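Sovik Serving and Sorting Tray, Large

Home > Kitchen and Utility > Trays > Sovik

Product code: SVK-216
Colour: Turquoise
Sold singly or in a case of 25

The Sovik is our large general-purpose tray. We have sold it to cafés, nurseries, potting sheds and craft rooms, and we keep it in stock all year. It is a plain tray with a raised rim and a flat floor. It has no handles, no feet and no printed pattern.

What it is used for

Most of our customers buy the Sovik for one of two jobs. The first is carrying: cups, plates, jars, seed pots, folded cloths, anything that needs to get from one room to another in a single trip. The second is keeping a mess in one place. Put it under a row of plant pots on a windowsill and the drips stay in the tray. Put it on a table in front of a child with paint or dried beans and you have less to sweep up.

It is also used as a drawer base in deep cupboards. Bottles of oil and vinegar can stand in it, and when one leaks you lift the whole lot out and rinse the tray in the sink.

Shape and finish

The tray is plastic with a smooth, glossy surface. The rim is flat on top and runs along the edge, and the inner wall slopes down from it to the floor. The corners are rounded, so a sponge gets into them easily and crumbs do not collect there.

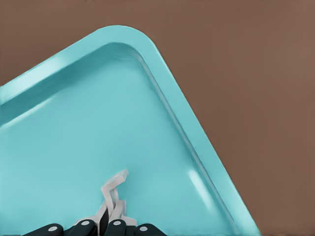

Turquoise, gloss finish, showing a rounded corner and the raised rim.

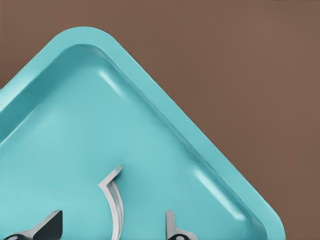

The same mould is used for the Stillarow range, which has a matt surface and comes in stone and dark grey. If you need a tray that cups will not slide on, we would suggest the Stillarow. The gloss on the Sovik makes it easier to wipe down, but a cup with a wet base can move on it if you walk quickly. A rubber liner is sold separately and fits both.

Cleaning and care

Wash by hand in warm water with ordinary washing-up liquid. The tray can go in the dishwasher on the bottom rack if your machine is big enough to take it flat. Do not wedge it in upright, as it may come out with a slight bow. A bowed tray will usually settle if it is left overnight on a level worktop with a couple of heavy books on it.

Avoid scouring pads and cream cleaners. They leave fine scratches which show up on the gloss. Tea and turmeric stains can be lifted with a paste of bicarbonate of soda and water, left on for an hour and rinsed.

Do not put the tray in an oven or microwave, or stand a hot pan on it. It is not suitable for use as a chopping board.

Outdoor use is fine from April until the first frosts. We do not recommend leaving it outside through the winter, and strong sun over several summers will fade the colour.

Storage

Sovik trays stack inside one another. Customers who stack them wet sometimes find that two trays stick together. Running warm water over the outside of the lower one will loosen it. Dry them first if they are going away for any length of time.

Trade orders

A case holds 25 trays, packed flat with paper between them. Trade prices apply from 2 cases upwards. For orders of 2000 trays or more we can supply a colour of your choice, with a sample sent for approval before the run begins. Please allow extra time for this, as custom colours are made to order and cannot be returned.

Delivery and collection

Orders leave our Ilport warehouse every weekday. Anything placed before noon on Friday goes out the same day, and later orders go out after the weekend. Single trays are sent by parcel post. Full cases go by carrier and need someone at the address to sign for them.

Collection from Ilport is free. Please wait for the email telling you the order is ready, as the trade counter does not hold loose stock of every colour.

Returns

Unused trays can be sent back within the returns period shown on your order. Keep the cardboard sleeve if you can. If a tray arrives cracked, send us a photograph of the damage with your order number and we will post a replacement. You do not need to return the broken one.

Often bought with this tray

Sovik rubber liner, large
Stillarow serving tray, stone
Deng stacking rack, holds six large trays
Deng wall hooks, pair

The Deng rack is supplied flat and needs a crosshead screwdriver to put together. It takes the large tray only. The small Sovik is too narrow for the runners.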